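PRESS RELEASE
25 January 2026

Brandcombe brings robot picking to its Hisavdale returns hall, and keeps the whole team

Brandcombe is very pleased to share that its returns hall at Hisavdale now has 2 robot picking stations up and running, after a long and rather busy autumn of trials that began in October. The stations were planned with our neighbours at Radonjić and run on Preltix, the sorting software many of our colleagues already know from the packing benches.

Anyone who has spent a shift in returns will know what the job asks of a person. Goods come back in all shapes, often mixed together in deep bins, and for years the only way to get at them was to lean over the side and reach in, again and again, until backs and shoulders had had quite enough of it. The robot arms now take on that reaching, picking items out of the bin one at a time, while our people do the checking, the judging and the deciding, at a bench set to their own height.

All 80 people who worked in the hall before the change are still with us, on the same hours and the same pay or better. Of these, 78 have finished the new training, and the last of the group will do so once they are back from leave. Several have asked to learn how to teach the arms new items, and we are delighted to say there will be places for every one of them!

There is still plenty to learn. Shiny wrapping and awkward shapes can slow a pick down, and colleagues on the floor have been generous with their suggestions, many of which have already found their way into the daily routine. Each station is set to handle 600 items a shift to begin with, a pace chosen together with the hall team, and it will only be raised with their agreement.
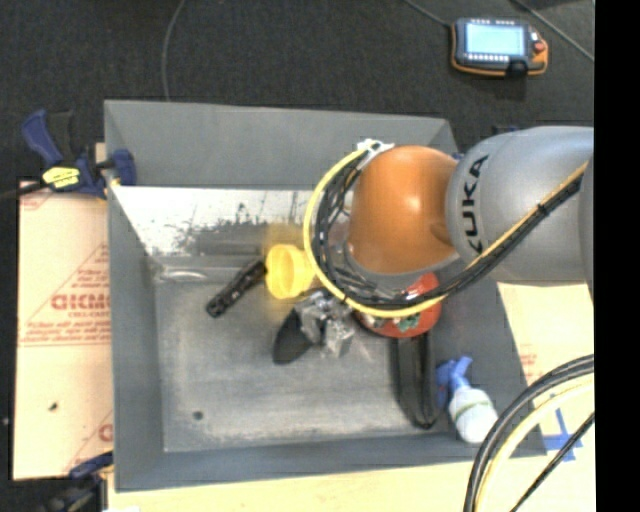

A KUKA robot arm reaches into a bin of mixed items.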